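2021-11-18, adhesive bench

Carrying on with the hide glue against liquid glue comparison. Shona Quinlan asked for something she can put in front of Ó Dálaigh before the chair repairs start in December, so the aim is a working choice of glue and not a full set of strength figures.

**Stock and preparation**

Beech offcuts from the Herner delivery, planed the same morning they were glued. Lap joints, long grain to long grain, overlap 50 mm. Two batches:

- Batch A: hot hide glue, soaked overnight, held in the water jacket and strained once through muslin.
- Batch B: Presex liquid glue, straight from the bottle, room temperature.

Batch A was spread on both faces, batch B on one face only, as on the label. I should have kept these the same. If A comes out ahead, part of that may be the spreading. Will do a short repeat of B with both faces coated.

Clamping was with the small screw clamps and waxed paper under the pads. Two of the A joints slid when the clamps went on and had to be nudged back. The glue had already begun to gel on one of them, so that joint is marked with a cross and left out.

**Glue pot**

The thermostat on the pot reads low. With the dial at 60 the glue itself measured 66 on the glass thermometer, after an hour to settle. Dial moved down until the glass one read 61 and the position marked in pencil. Anyone using the pot should go by the pencil mark and ignore the printed scale.

The batch that had been sitting at 66 was thinner than it should have been and smelled stronger. Thrown out. None of it went into the joints.

**Open time**

Done with a strip of veneer laid on a spread patch at half-minute steps, then pulled back by hand to see whether glue had moved across. Bench at 17 °C, no draught, door shut.

Hide glue stopped wetting the veneer properly at just under two minutes. Warming the board on the radiator first gave some 4 minutes, which is workable for a single joint but tight for a back frame with several tenons going home together. The liquid glue was still wetting at the end of the sheet, so I have no upper figure for it.

Urea would lengthen the hide glue time. Not tried yet. The old notes suggest starting low, as too much softens the dried film.

**Pull test, first results**

Lever rig, load added slowly, one joint at a time. Broken faces looked at under the lamp and the share of wood failure judged by eye.

| Batch | Wood failure, mean | Remarks |
|---|---|---|
| A | 50 % | even spread of values |
| B | 39 % | two low ones pull this down |

The two low joints in B both had a dull patch near one edge, most likely starved of glue. That points back to the single-face spreading. I would not read the gap between A and B as real until the repeat is in.
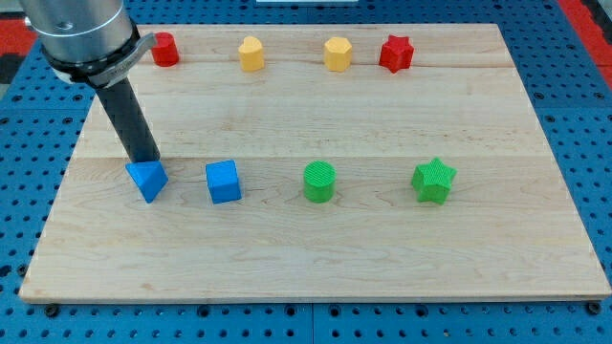

Judging wood failure by eye is the weak part of the method. I went over the A faces a second time after lunch without looking at the first set of values and came out higher on most of them. A clear sheet with a ruled grid laid on the broken face would help — count the squares that show torn fibre and leave it at that. Erovis sell one ruled in 2 mm squares, but it can be drawn on acetate here.

**Reversibility**

One spare joint from each batch wrapped in damp cloth and left on the warm plate. A opened with a palette knife and very little force. B softened at the edges only and needed a second wrap. For the chairs this matters more than a few points of wood failure, as the seat rails will have to come apart again at some stage.

**To do**

- Repeat B, both faces coated, same clamps.
- Urea in hide glue, two strengths, open time only.
- Draw the grid and rescore all the A and B faces with it.
- Check the glass thermometer in melting ice.
- More muslin. Down to the last piece.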